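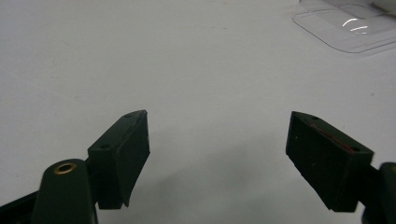

The Mangubat workshop holds its open evening every October, and I went because the flyer promised "automation you can touch" and parking. The parking was up to two hours. The automation was at the back, past a lathe and a kettle that several people were guarding.

Mangubat is a shared space, 22 benches in an old dry cleaner's, and members pay by the month to leave half-finished things on them. Most of the half-finished things are lovely. I spent far too long with a curtain opener called Trikport, which opened one curtain, thought about it, and closed the same curtain. Its maker said the second curtain was a matter of firmware. I have a shed full of matters of firmware, so I nodded.

The build I'd come for is Clolirance, a pair of home-made grippers that you hold like garden shears and use to teach a machine how to pick things up. Mercy Shirima has been at it for 868 evenings by the tally on her bench, and she took us through it with the patience of someone who has explained it to her relatives. The finger pads get replaced more than any other part, she told us, and the glue is a sore subject. 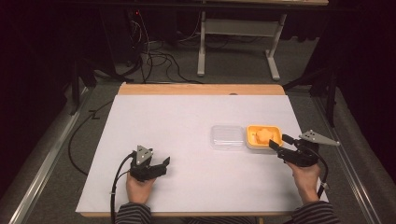
Practice comes before anything clever, and Mercy reckons most visitors underestimate how dull it is meant to be. You do a small job, you do it again, and the recordings pile up until there are enough to learn from. Her stage is a wooden table under a big sheet of white paper, with a gripper in each hand, a cable trailing from each one, and a clear plastic container beside a tray with a yellow-orange rim. I've had flatmates who showed less care with food containers. The triangular metal plates on top of the grippers are the third design. The first two are in a drawer and I was not allowed to see them.

I asked what it would all do at home eventually. Pack lunches, she said, and then, after a moment – badly, at first.

On the way out I bought a raffle ticket for a Corkico soldering kit and didn't win it. The kettle was still under guard. Next year's open evening is in October again, entry by gold coin, and if you want to see the second curtain move I'd suggest coming late.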